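Free Throw Accuracy Before and After Timeouts in Narley Youth League Basketball

Halfdan Þrastardóttir
Sports Measurement, final project report
Submitted May 10, 2025 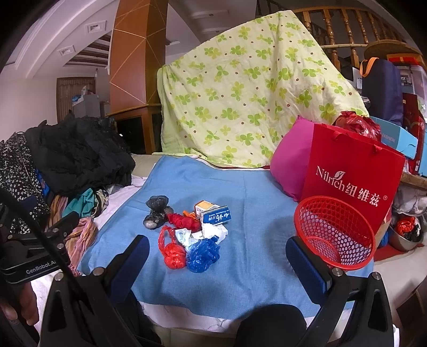 1. Background

Coaches in the Narley league often call a timeout just before an opposing player shoots free throws. The practice is known as icing the shooter. The assumption is that a longer wait lowers the chance of a made shot. Coaches also call timeouts for other reasons, such as resting players or setting up a press, and these can fall before free throws by coincidence. This report examines whether free throws taken right after a timeout were made at a different rate than those taken without one.

The question was suggested by a game between Wullau and Kiletti in October, in which both teams used their last timeouts on free throws in the final period. One game can't settle anything, but it raised the point of whether the timeouts would have been better saved for an inbound play.

2. Definitions

A free throw attempt is any shot from the line awarded by the officials, including technical fouls. A lane violation that results in a repeat attempt is entered as one attempt, using the result of the repeat.

An iced attempt is the first free throw of a trip to the line when a timeout by the defending team falls between the whistle for the foul and the moment the official hands over the ball. If the timeout is called between the first and second shots, the second shot is the iced attempt. Timeouts by the shooter's own team were coded separately and are left out of the main comparison.

A late attempt is one taken in the last 2 minutes of the fourth period or in overtime. A close game is one in which the teams are within 3 points when the foul is called.

3. Data

The data come from the official scorebooks and running clock sheets of the league. The full set has 1263 free throw attempts. Each row lists the game, period, clock time, shooter number, score margin, shot number within the trip, timeout code, and result.

The scorebooks mark timeouts by period and clock time, but they don't state whether the timeout came before or after a foul logged at the same time. Where the clock sheet didn't resolve the order, the attempt was coded as unknown. Unknown attempts stay in the overall totals and are dropped from the comparison. Most of them come from Kiletti home games, where the clock sheet was kept in whole minutes during the early part of the season.

Shooter numbers were checked against rosters. Two players on the Wullau roster changed numbers during the season, and their attempts were merged by name before the names were removed.

4. Method

A direct comparison of iced and other attempts would be misleading. Timeouts are called more often late in close games, and the players at the line at that point aren't a random draw from the roster. Teams that are ahead try to get the ball to their best shooters, while teams that are behind foul the weakest shooter they can reach. Either pattern could hide or imitate an effect of the timeout.

Three steps were taken to deal with this. First, the comparison was limited to late attempts in close games. Second, each shooter's attempts outside that window were used to compute a baseline rate, and the result of each late attempt was compared with the baseline for that shooter. Third, shot number was held fixed, so that first shots were compared with first shots and second shots with second shots. First shots are usually made at a lower rate than second shots, and most iced attempts are first shots.

Baselines for players with few attempts are unstable. A player who took two shots and made both has a baseline of one hundred percent, which has little meaning. To limit this, each baseline was pulled toward the league rate using the Hafþórsson adjustment covered in the second unit of the course. The adjustment adds a fixed number of attempts at the league rate to every player's record. Players with many attempts are hardly affected by it.

The difference between the two groups was tested by shuffling. The timeout labels were reassigned at random within each shot number, and the difference was computed again. This was repeated 300 times to give a range of values expected if the timeout had no effect. Shuffling was chosen over a formula-based test on account of the uneven group sizes.

5. Results

Iced attempts in the late, close window were made at a slightly lower rate than other attempts in the same window. After the shooter baseline was taken into account, most of the gap was gone. The remaining difference fell well inside the range produced by shuffling, and the data give no grounds for claiming that the timeout lowered accuracy.

The size of the gap depended on who was fouled. Before adjustment, the iced group had a larger share of shooters with low baselines. This fits the view that defending teams foul a weak shooter on purpose and then add the timeout. The low rate in the iced group is then mainly a result of the choice of shooter.

Second shots showed no gap in either direction, but the group is small. Timeouts between shots are uncommon in the league, and nearly all of those recorded were called by one team.

Attempts that followed a timeout by the shooter's own team were made at close to the baseline rate.

6. Limits

The length of the wait wasn't measured. The league uses both full and short timeouts, and the scorebook doesn't always separate them. An effect that appears only after a full timeout would be diluted here.

The baseline treats a shooter's ability as constant through the season. Younger players in particular may improve between the opening games and the playoffs, and late-season attempts would then be compared with a baseline that is too low. Splitting the season in half was tried, but the groups became too small to compare.

Fatigue isn't in the data. A timeout gives a tired shooter time to recover, and this could offset any effect of added pressure. The two can't be separated without substitution records, which the league doesn't keep in a usable form.

7. Further work

The most useful addition would be a clock sheet that records the order of events in a stoppage. A single extra column would be enough, with the whistle, the timeout and the shot numbered in sequence. The Narley scorers already do this for substitutions in playoff games. With the order recorded, the unknown group would be close to empty and the Kiletti home games could be used in full.

Appendix A. Timeout codes

0: no timeout before the attempt
1: timeout by defending team
2: timeout by shooting team
3: official or injury timeout
9: order unknown

Codes 2 and 3 were not combined at any stage. Attempts with code 3 are counted in the overall totals only.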